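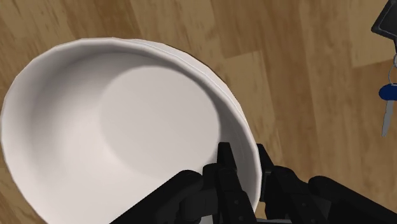
Wrist view in the simulator: fingers either side of the bowl rim.

Grenby Bench Scene
Simulation pack for tabletop pick and place

Maintained by Mattes Hellwig and Tahira Swati
Last revised Thu 26 May

Overview
Grenby is a rendered tabletop for trying out grasps before they are run on a real arm. It was put together in the Flendier shared workshop, where bench time is booked in half-day slots and most of us write our control code at home. The pack contains the scene, a Franka Emika arm with a two-finger gripper, a set of loose household objects and the Ngata task runner.

The default task is a bowl lift by the rim. One finger goes inside the wall and one outside, so the approach angle matters more than the closing force. A bowl held this way will usually hang at a slight tilt, and placing code should read the bowl's pose after the lift instead of assuming it is level.

Views
Two kinds are supplied: a wrist view, in which the gripper fills the lower part of the picture, and side views of the table from a distance. The wrist view is good for judging finger position against the rim. It is poor for height – use a side view for that.

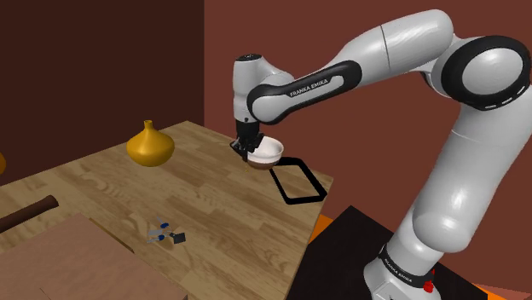

Clearance is measured from the lowest point of the bowl to the table top, and the runner logs it at every step. A lift counts as good when the bowl has stayed clear for 30 consecutive steps. Contact with any other object is logged but does not fail the run unless strict mode is on.

Loose objects are drawn from a shared list and can be moved, swapped or removed in the layout file. The vase is the one most likely to get in the way of a wide elbow swing. Small flat items such as the screwdrivers rarely affect the arm, but they do upset object detection. Isla Ellery's notes on this are in the docs folder.

Running a batch
A batch is 15 lifts by default, each with a new start pose for the bowl. Set the seed if you need to repeat one. The step limit is 900 per lift; a sensible approach path finishes well inside that.
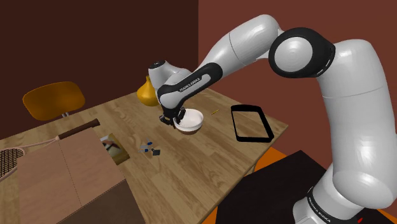
Known faults
The bowl rim is a coarse mesh with short straight segments. Fingers closing on a corner between two segments may slip sideways. Lindsay Tipoki is working on a finer mesh.

Memetti layout files load, but wall colours are ignored.

Supplied with
Scene and object meshes
Ngata task runner
10 saved layouts
Setup notes by Mehrangiz Safavi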